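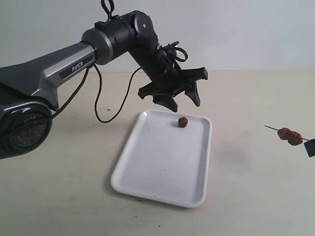
# Lonema Pantry Labels: data card

Version 5, released 2018-08-12

## Summary

Lonema is a table of storage labels transcribed from home and small-shop pantries. Each row is one label: what the contents were called, the date written on it, the unit used and the kind of container. The set has 805 rows from 53 pantries. It was built to test date parsing and unit normalisation on handwritten household text, where commercial product data is of little use.

## Files

- labels.csv: the main table, UTF-8, comma separated
- pantries.csv: one row per pantry, keyed on pantry_id
- units.csv: lookup from written unit to normalised unit
- CHANGES.txt

## Fields in labels.csv

- label_id: integer, unique, not reused between versions
- pantry_id: foreign key to pantries.csv
- text_raw: the label as written, spelling errors kept
- item_norm: normalised item name, lower case, singular
- date_raw: the date as written, or blank
- date_order: dmy, mdy, ymd or unknown
- unit_raw, unit_norm: as written, and after lookup
- container: jar, tin, tray, bag, box or other

A tray is any open, shallow container with a raised rim. Lids are not recorded. Items laid out in a tray before being jarred are coded as tray if the label was on the tray at the time of transcription.

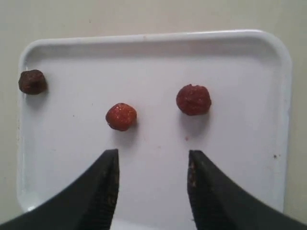 White plastic tray with three small reddish-brown pieces on the floor.

## Collection

Labels were copied by hand onto paper forms and keyed twice. Where the two keyings disagreed, the form was checked and the correct reading entered. Where the form itself was unreadable, the row was dropped. Forms from the Rulier and Usuga rounds used an older layout with no space for the unit, so unit_raw is blank in those rows unless the unit formed part of the label text.

Of the 805 rows, 478 carry a date. Numeric dates with both day and month under 13 are marked unknown unless another label in the same pantry settles the order. Do not infer the order from the region column.

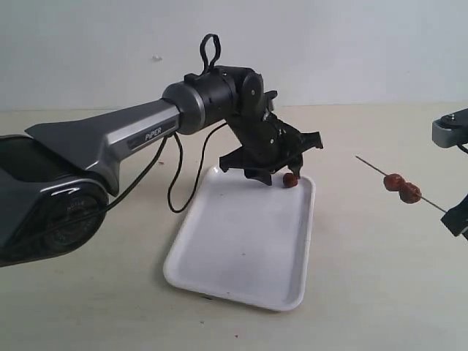 Two-digit years are left as written in date_raw. A derived date column was included in version 3 and removed in version 4 after the Nisitz parser was found to read "07" as a month in year-only labels. Users who still need that column should rebuild it from date_raw with their own rules.

## Known problems

- "Sultanas" and "raisins" are separate values of item_norm, but several pantries used the words interchangeably.
- Colour words are kept in item_norm only when they distinguish two items in one pantry ("red lentil", "brown lentil").
- "Cup" is not converted to millilitres.
- Apostrophes in text_raw may be straight or curly.

## Licence

Free to use and redistribute with attribution. Cite as "Lonema Pantry Labels, version 5".

Contact: use the form on the Lonema project page | Back to top

Comments

**drygoods_kt**: units.csv has "tbs" and "tbsp" both going to tablespoon, but "Tbs." with the full stop is missing. Quick fix on my end, but worth adding.

**marlow77**: Does the region column follow the pantry or the person who wrote the label? We have a few where those would be different.

**lonema-data**: Pantry. "Tbs." will be in the next version.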